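Brostwood Household Advice Service
Looking After Signed Photographs and Concert Memorabilia at Home
Revised February 9, 2026

Signed photographs, tour programs and film posters are often stored with less care than ordinary books, although the inks and papers used for them are usually weaker. The following advice is intended for members who keep a small collection in a house or apartment and do not have a dedicated room for it.
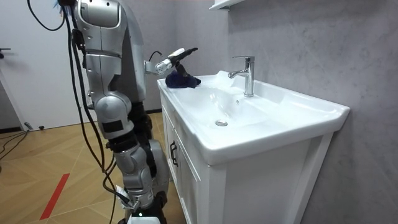
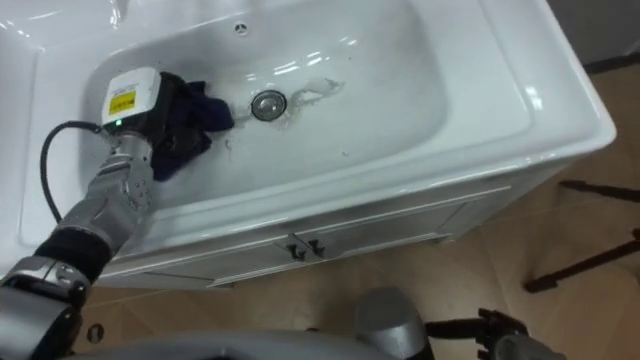
Syafiqah Rahman writes that two signed tour programs she had hung in a hallway lost most of their color between one July and the next, and she asks whether ordinary picture glass would have protected them. It would have helped very little. Plain glass lets through much of the light that fades felt-tip ink, and a bright hallway is a poor choice whatever the glazing. Members in the same position are advised to frame a good copy and keep the signed original in a closed box.

Choosing a place

Select an interior closet or a low shelf in a bedroom. Attics and basements should be avoided, as should any wall that backs onto a kitchen or bathroom. Do not place boxes directly on the floor. A change of temperature between day and night does more harm than a room that is steadily a little too warm.

Handling

Wash and dry the hands fully before touching photographs, and hold prints by the edges. Hand cream should not be used beforehand. Cotton gloves may be worn for glossy prints but are not recommended for thin paper, which tears easily when the fingertips cannot feel it. Keep drinks off the table.

Never go over a faded signature with a new pen. The item loses most of its value to other collectors, and the added ink cannot be removed safely.

Sleeves and boxes

Use polyester or polypropylene sleeves and avoid soft vinyl, which can stick to the surface of a photograph. Remove paper clips, rubber bands and old tape only where they come away freely – tape that resists should be left to a paper conservator. A new signature should be left uncovered for 24 hours before it goes into a sleeve.

Posters may be rolled around the outside of a wide acid-free tube, with tissue over the printed side. Folded posters should stay folded until they can be laid flat under even weight.

Ticket stubs

Many stubs from recent decades were printed on thermal paper and will darken if warmed. They must not be laminated. Scan or photograph them soon, and store them apart from other items.

Keeping a record

Write down where and when each signature was obtained, and keep receipts with the list. Use soft pencil on the back of the sleeve insert, never on the item. Where a single piece is worth $700 or more, ask the insurer in writing whether it must be listed separately on the policy.

Inquiries about stained or water-damaged paper may be addressed to Nadja Fuchs at the Brostwood office. Please do not send original items by mail.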